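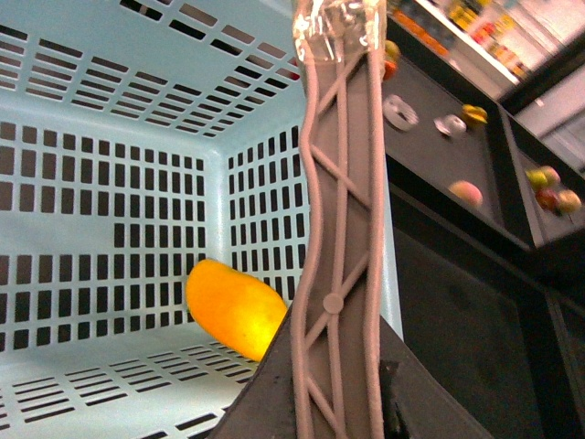

A mango in a slotted plastic basket.

5 min read

Mangoes keep ripening after they leave the tree, and most losses between orchard and shop come down to temperature. Fruit picked mature but firm is usually held near 13°C. Much colder and the skin pits, the flesh greys and the flavour never develops – damage that often shows only once the fruit is back in a warm room.

Garkbridge, a fruit importer, logged 84 consignments last season. Wulan Pillai, its quality manager, traced up to 37 rejected loads to short cold spells on the quayside. "The ship held its setting. The gap was at transfer," she says.

Ethylene is the second variable. Ripening rooms dose the gas for a day or so, then vent it, as carbon dioxide from the fruit slows the process. A new trial at Skurkmont starts in September.

Related
Why bananas travel green
Reading a cold-chain log

Contact | Copyright | Back to top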